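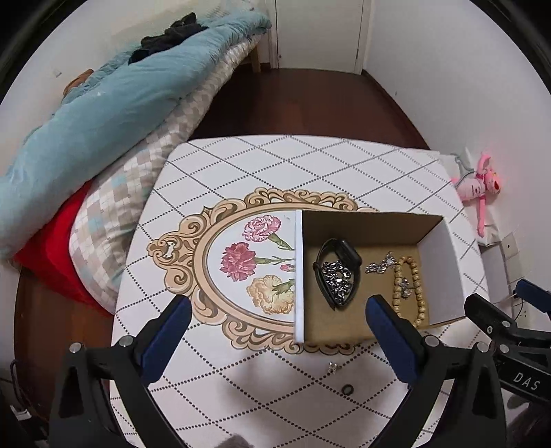 08/04/2023. Jewelry sorting, bedroom site, second day on this task. Target for the batch is 60 good episodes, we had 18 in the can from yesterday after I threw out the junk. Task text is still "put the jewelry in the box", one item per grasp, everything on the cloth ends up in the cardboard box. Main worry going in was the small stuff. Watch is easy, black strap and plenty of it to pinch. The tiny silver earring and the black ring are the ones that eat the time, both flat on the tablecloth and the blue pads are wide compared to either one. Ring against that dark diamond lattice is also hard to see, I wonder what the model will make of it.

Tried three approaches for the ring:
- straight down, close slow. Works if you land centered. If not the ring skates off.
- one pad as a stop, other one sweeps in. Better. Looks odd on playback, long sideways drag before the lift.
- tilt the gripper and catch the edge. Faster but I could only do it maybe half the time, and my wrist didn't like it.

Going with number two. Wrote it on the task card so Emiliano does it the same way, otherwise we get two styles in one batch and the policy averages them into something that picks up nothing (see Medau batch, July, spoons). If you're reading this and you have a strong opinion about tilting, talk to me before you record, not after.

Tracking. Lost pose twice in the first block, both times when I came in low over the box and stayed there. Moved my standing spot half a step back and it held for the rest of the block. Didn't change anything else so I'm fairly sure that's it but not going to swear to it. Log has the drift starting before the visible jump, so the auto filter should of caught both. It caught one. Filed under Custulix tickets, number 811.

Calibration: did the open/close sweep at the start and again after the break. Width at full close came out slightly different the second time. Pads settle as they get used I think. Note to self, do the sweep every block, it takes less than a minute and I keep skipping it.

Drops. Decision needed. If the earring drops on the way to the box and gets picked up again, do we keep it? Zabala people want recoveries in. Last spec from Akasholm says clean only. For now keeping them all and tagging "recovery" in the episode note, then whoever builds the training set can pull them out. Do NOT tag a near miss as a recovery. Near miss = fingers closed on nothing, went again. Recovery = item left the cloth, fell, was regrasped. Emiliano and I had these mixed up for most of the morning and I had to go back and relabel.

Beads are their own problem. Grab the strand near an end and the rest trails, and it wants to pull other things along with it. Rule: grasp near the middle, lift higher than feels natural, pause over the box, open. Same for the rhinestone necklace. The chain links I'd leave for later in the sequence, they snag.

Order of items. Been starting with the big ones out of habit, which means every episode has the small stuff going in last, on top of a full box. Bad. Model will learn the order as much as the grasp. From the next block: shuffle. Emiliano Bustamante made a paper list of random orders, use it top to bottom and cross them off. Also shift the box between episodes. Some starts with it half over the printed oval, some well clear. Rotate it too.

Reset takes longer than the episode. Not much to do about it. Try starting with some items in the box already and only two or three out, shorter episodes and we get more tries at the hard ones. Emiliano thinks the short ones should be a separate task name. I say same name, different start state. Left it open, will ask on the call.

Disk: 1737 files in the upload folder before today's block, that includes the old kitchen stuff that never got cleared. Don't delete anything until the sync shows green for both folders. I mean both.

To do
- swap pads if the close width moves again
- resend task card w/ the ring method, old version is still in the shared folder
- check first ten episodes of the block for exposure, tablecloth looked blown out to me on the preview but the preview is terrible
- ask Zabala about recoveries, get it in writing
- short start states, try a handful before commiting to a whole block
- second battery is on the charger, take it tomorrow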